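I have now read 654 comments under the Grillow launch film, and nearly all of them praise the robot. Few mention the person who spent weeks steering its arms by remote control so that it could learn to put crockery away.

Sille Kárason, who did that job at Venix until December, told me her shifts ran to four hours and her wrists ached for five. I believe her. I am less sure what the machine got out of it.

Cupboard door, then plate.
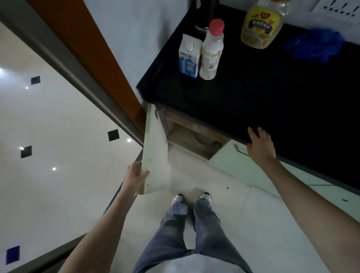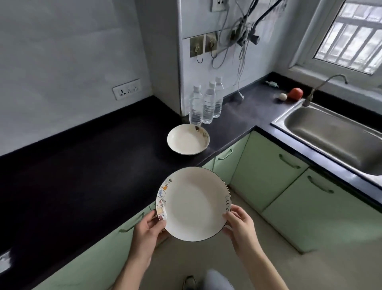

My quarrel is with the word "taught". When my aunt taught me her kitchen she told me why things went where they did, and I was allowed to argue. A robot gets the movements and must guess at the rest. Does it matter that one hand holds the cabinet door open by its edge, or that both hands go under the plate's rim? Someone showing the job 40 times may never say. I'd want to hear how Venix finds out before I let one near my cups.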